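**Thema: Zweiarmzelle, Planer findet Lösung, Arme warten trotzdem aufeinander**

**flestden_kh** schrieb:

Moin zusammen,

ich habe zwei Arme auf einer gemeinsamen Schiene, dazwischen Spielsteine, hinten Schalen. Aufgabe: Steine nach Farbe einsortieren. Einzeln läuft das. Sobald beide gleichzeitig planen dürfen, werden sie so höflich, dass es weh tut. Der linke wartet auf den rechten, der rechte auf den linken, und nach 2000 ms schmeißt mein Koordinator beide Pläne weg und fängt von vorn an. Gern auch mit demselben Ergebnis.

Setup: Planung mit Trolora, ein Planer pro Arm, darüber ein selbstgeschriebener Koordinator in Python, der den Arbeitsraum per Lock vergibt. Regelung mit 900 Hz, die ist unschuldig. Glaube ich.

Hat jemand so etwas schon mal ohne zentralen 12-Achs-Planer hinbekommen?

Gruß, Kohei

---

**raghda_k** schrieb:

Wie groß ist der Bereich, den du lockst? Wenn die Antwort »der Tisch« lautet, haben wir den Fehler.

---

**flestden_kh** schrieb:

Die Antwort lautet »der Tisch in zwei Hälften, mit Überlappung in der Mitte«. Die Überlappung ist großzügig. Es war spät, und ich hatte Angst um die Gelenke.

Die Steine liegen leider fast alle dort, wo die Angst am größten war.

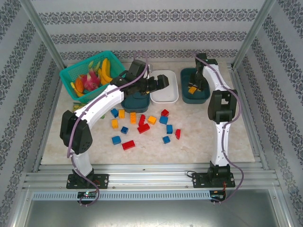
Dazu kommt, dass die Schalen in einer Reihe an der Rückwand stehen und ich für jede Ablage einen Lock auf die ganze Reihe nehme. Wer ablegt, sperrt also den anderen von allen Schalen aus, auch von denen, die er gar nicht braucht. Beim Aufschreiben merke ich, wie das klingt.

---

**K_Toth** schrieb:

Klassischer Deadlock. Arm A hält die Mitte und will die Schalen, Arm B hält die Schalen und will zurück in die Mitte. Feste Reihenfolge beim Anfordern, beide Locks auf einmal holen oder gar nicht, fertig. Steht in jedem Betriebssystembuch, nur eben ohne Greifer.

---

**raghda_k** schrieb:

@K_Toth Damit ist der Deadlock weg, und er hat eine sehr teure Einarmzelle. Wenn jeder vor dem ersten Griff Mitte und Schalen zusammen reserviert, arbeitet immer genau einer.

Ich würde die Zonen rauswerfen und überstrichene Volumen nehmen. Plan A steht, daraus baust du die belegten Volumen pro Zeitscheibe, und Planer B bekommt sie als bewegliches Hindernis. Trolora kann das, man muss nur den Zeitparameter durchreichen. In der Doku steht es unter »Sonstiges«, wo man es natürlich sofort sucht.

---

**K_Toth** schrieb:

Priorisiertes Planen, ja. Bis A mitten in der Bewegung neu plant, weil ein Stein nicht dort liegt, wo die Kamera ihn vermutet hat. Dann ist B mit einem Hindernis unterwegs, das es nicht mehr gibt. Lieber langsam und richtig.

---

**raghda_k** schrieb:

Langsam hat er ja schon.

---

**hussam.aoun** schrieb:

Ich werfe mal etwas Langweiliges ein: Was modelliert ihr an den Kabeln? Wenn an jedem Arm eine Leitung bis zum Greifer läuft und oben eine Schlaufe macht, kennt das Kollisionsmodell die vermutlich nicht. Ich hatte in meiner Zelle wunderschön geplante Trajektorien, bei denen ein Arm durch die Leitung des anderen wollte. Laut Planer waren da noch Zentimeter Luft. Die Leitung sah das anders.

Seitdem hängt bei mir an jedem Glied eine dicke Kapsel als Kabelersatz. Hässlich, kostet etwas Freiraum, hält aber.

---

**flestden_kh** schrieb:

@hussam.aoun Die Kabel sind in meinem Modell, nun ja, konzeptionell vorhanden. Kapseln kommen rein.

@raghda_k Zeitparameter gefunden. Er heißt `t_off` und erwartet Sekunden, während der Rest der Schnittstelle mit Millisekunden arbeitet. Der erste Versuch hat den linken Arm also auf einen Zeitpunkt in recht ferner Zukunft vertröstet. Immerhin kollisionsfrei.

---

**anoma_kumara** schrieb:

Das mit den Sekunden ist seit dem Oktober-Release im Wrapper von Brendero abgefangen, falls du den nutzen willst. Dafür sortiert der die Gelenknamen alphabetisch. Man kann nicht alles haben.

Zur eigentlichen Frage: Ich liege zwischen euch beiden. Volumen für die Mitte, einfache Locks für die Schalen, aber einer pro Schale. Und bei jeder Neuplanung von A muss B erst an einem sicheren Punkt seiner alten Bahn halten, bevor er weiterdarf. Damit ist Kazimírs Einwand erledigt.

---

**K_Toth** schrieb:

Weitgehend erledigt. Der sichere Punkt muss auch gegen den neuen Plan von A sicher sein, und den kennst du beim Anhalten noch nicht.

---

**flestden_kh** schrieb:

Zwischenstand: Locks pro Schale sind drin, Volumen für die Mitte auch, Anomas Haltepunkt noch nicht. Beide Arme bewegen sich jetzt gleichzeitig, ich musste mich kurz setzen. Den Timeout habe ich vorerst dringelassen, er löst noch aus, wenn beide denselben Stein haben wollen. Das ist dann wohl die Aufgabenverteilung, und die besteht bei mir derzeit aus `random.choice`.

---

**raghda_k** schrieb:

Mach dafür bitte einen eigenen Thread auf. Ich hole solange Kaffee.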